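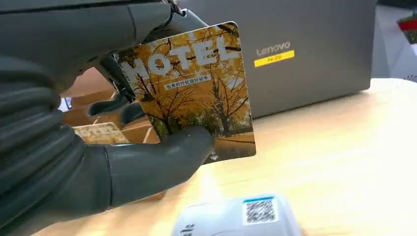 3 min read

Speaker notes: Specifying surface finish on molded plastic parts
Thursday, December 5, 2024

Slide 1. Scope is texture, gloss and color on injection molded parts. Coatings and paint are out. Ask who in the room writes drawings and who buys against them. Adjust the pace of slide 4 accordingly.

Slide 2. Finish belongs on the drawing. A note reading "matte" can't be inspected. State the texture standard, the gloss range and the angle of measurement. Gloss at 60 degrees is the default for most housings.

Slide 3. Draft angle. Deeper texture needs more draft or the part drags on ejection. Agree on draft before the tool is cut. On the Merneck cover this was missed, and 46 parts from the first shot run showed drag marks on the long side.

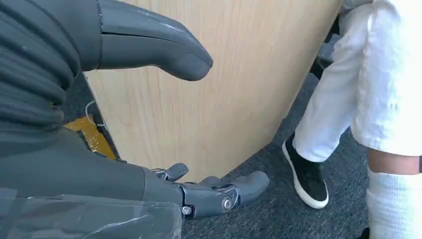 Texture was then reduced one grade on that side only. It passed gloss but did not match the adjoining face under angled light. Pause on this point. Buyers tend to ask whether a local change is cheaper. It was, and the tool still went back.

Slide 4. Reference plaques. Keep one signed plaque at the molder and one at receiving. Compare under the same lamp and against a neutral background. Desk lighting is not acceptable for sign-off.
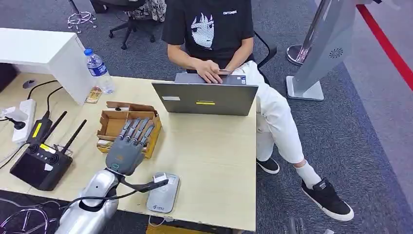

Laptop work at a light wood-grain desk.

Slide 5. Wear. The Tidwood trial ran 1,871 parts in two grades of texture and rejected 737 for visible marking after handling. Rub testing used 100 strokes per part. Don't read the table aloud. 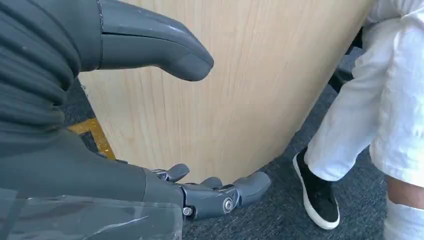 Slide 6. Color and wear interact. A dark part tends to show a rub mark as a pale line, and low gloss makes it harder to polish out. The charcoal-gray thumb shell shows a few light scuffs of the kind to discuss, on its upper surface. Agree on a viewing distance and a maximum mark length before arguing over individual parts.

Slide 7. Questions. If asked about recycled resin, refer to the December handout.

Related items
Mishra: gloss meter calibration notes
Cestik: texture plaque storage
Draft angle table for textured walls
Reading a molder's first article report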